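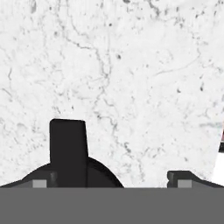 Tenancy advice at the Ponce legal clinic
Dulce Alvarado and Apolinar Gallegos
2 min read

We looked at how renters used the free Wednesday evening clinic in Ponce. The clinic logged 437 enquiries, and 153 of them dealt with bonds. We coded each enquiry by topic and outcome.

Most bond matters were settled by letter. Repair disputes took longer and often went to a hearing. Our coding left out phone calls, as the log had no outcome for them.

Related
Fee waivers at the Stestelard registry
Debt advice in Zatano

Contact | © Vudora Law Students | Back to top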